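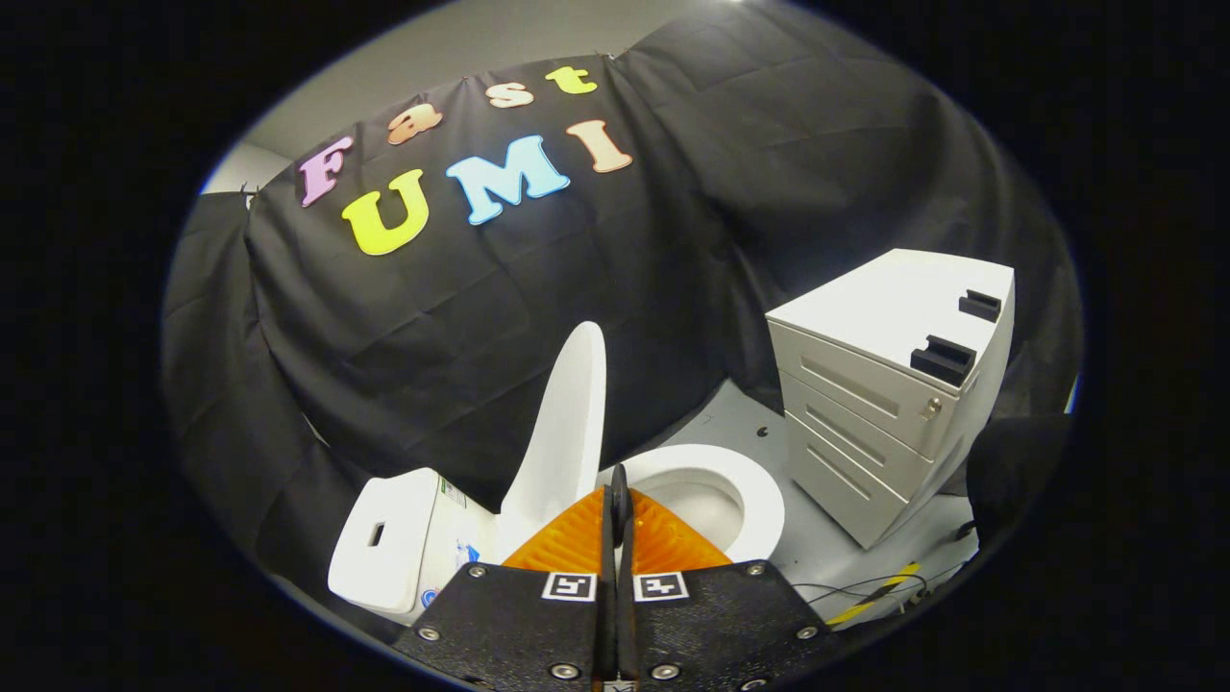

What was recorded at each fixture during the survey? The position of the lid and seat, the clearances on both sides, and any labels still attached to the tank.

3.2 Fixtures and surroundings

The survey covered 24 toilets in Dradov and was completed in June by R. Štefanec and Z. Kolář. Each fixture was entered on a form adapted from the Brulton inventory, with 12 items per form. Lid position was noted first. In Figure 3 the lid of the white toilet is fully raised, and a small label with green printing remains on the tank. Labels of this kind were logged as present or absent — their wording was not transcribed.

Wall coverings were classed as hard or soft. The black fabric behind the toilet in Figure 3 falls in the second class, and the foam letters pinned to it were entered under decoration.

Figure 3. Toilet with raised lid against a black fabric backdrop.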